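Betlow Robotics Club: where we are in December

Hi Humaira,

Thanks for being patient with me on this one! I know the report form asks for "outcomes by objective," and I promise I'll fill in the boxes, but I wanted to send you the longer version too, because the boxes don't leave much room for how the semester has really gone (mostly well, with one very grumpy month in the middle).

Quick numbers first. We have eight students coming regularly, split into two teams. The teams named themselves Pironent and Cletine, and no, I can't get a straight story out of either group about where those came from. The arm we bought with the first part of the Kuipers grant is up and running, and we have $395 left in the parts budget. I'd like to hold on to that for spring if it's okay with you.

You'll remember the proposal said the kids would teach the arm to handle everyday things. We started with blocks and cups, which everybody got bored of fast, so Pironent asked if they could try books. I said sure, thinking it would take them a couple of meetings. Ha! A book is a terrible thing to hand a robot. The cover goes one way, the pages go another, and a paperback bends just when you need it to stay stiff.
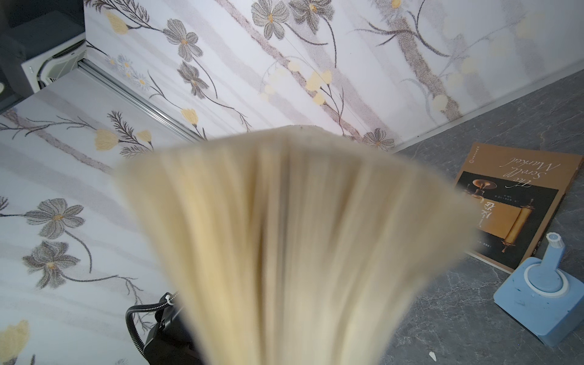
So that's where the grumpy month went. The team kept changing the grip force, and every change that helped with a thin paperback made things worse with a thick one. What got them moving again was slowing down and writing a log. They put in the book, the approach angle, the grip setting and what went wrong, and after 32 entries they could see that the angle mattered a lot more than the force did. I had been telling them the opposite, for the record, and they have been very nice about it.

Cletine went a different way and worked on the operator side. They rewrote the practice routine so a new student can learn to drive the arm in one meeting, and they made a cheat sheet that I now use myself. Their next job is tidying up the recordings from the wrist camera, which have the file names you'd expect from tired teenagers at 5:30 p.m.

Things I'd still call unfinished: single page turning (we can't do it reliably), the parent night demo, and the written safety checklist I owe you. The checklist is on me and you'll have it before break.

One ask. Could we move the page turning goal to the end of spring? The students want to keep at it, and I'd hate to rush them into something easier just to check it off. Let me know what you need from me to make that change on paper.

Talk soon, and come visit if you're ever near Betlow!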